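Flendcombe bench oil, 500 ml: review after one season

Tested on a beech worktop, two coats, second coat the next morning. 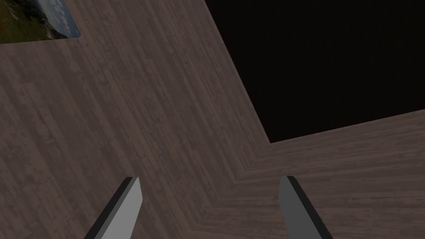 How long does the oil need before the surface can take a hot mug?

Nine days at normal room temperature. The tin says five, but at five days a mug straight from the kettle left a pale ring that needed a light sand and a third coat.

Coverage is fair. One tin did the top and both edges, with enough left for a chopping board. The oil is thin and runs on vertical faces, so wipe the edges twice. Smell is mild and gone by the second evening.

Against the Brakus oil I used before, the Flendcombe dries slower and darkens the grain less. Water resistance is similar – spills left overnight lifted no fibres with either. The Brakus lid seals better. The Flendcombe lid bent on first opening and the last third of the tin skinned over by September.

Would buy again for worktops, not for floors.

Gunhild Thoroddsen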